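Carrying food for a five-day walk, how do you keep it light?

Asked by mossyheel, October 2025

I'm doing the Skestatstead loop next spring, my first real multi-day walk! There's no shop after the first village, so I have to carry 5 days of food. My practice load came out at 3089 grams and I hadn't even added snacks. Is that too much? And is fresh food worth it at all, or should everything be dry?

tarnwalker_b

Oh, you're going to love that loop! I went in September and the ridge on the second day was the best walking I've done in years.

Your weight is fine. I plan on up to 2000 calories a day from the main meals and then pile on nuts and chocolate, so I usually start heavier than you. Do take something fresh for the first night (I had peppers and a hunk of hard cheese, wonderful) and go dry after that. Couscous is the easiest by far, you pour on boiling water and put the lid on. Repack everything into thin bags at home and write the water amount on each one with a marker. Oats, milk powder and raisins can all go in the same bag.

gulliver99

just buy the Tipoki meals, job done

plumduff

I'd only buy a couple of those, for the nights you get in late. Cooking at camp is half the fun!

Pasta is my favorite and I won't hear a word against it. Snap spaghetti in half so it fits the pot, bring it to a boil, then kill the flame and wrap the pot in a sweater until it's soft. It saves a surprising amount of gas.

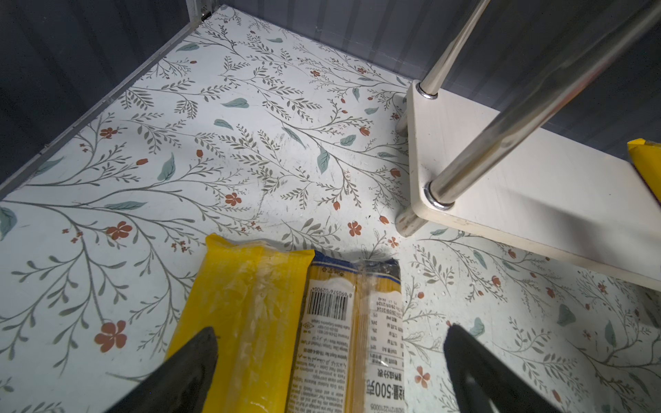 My stove is an old Zuvik and my pot is the small Trundis one, and with the lid they come to 531 grams together, so there's room for a treat. Mine is a little bottle of olive oil. It goes in the pasta, the couscous, even the soup, and it packs more calories for its weight than anything else in the bag. Double-bag it though!

Have a great trip, and please come back and tell us what you ate.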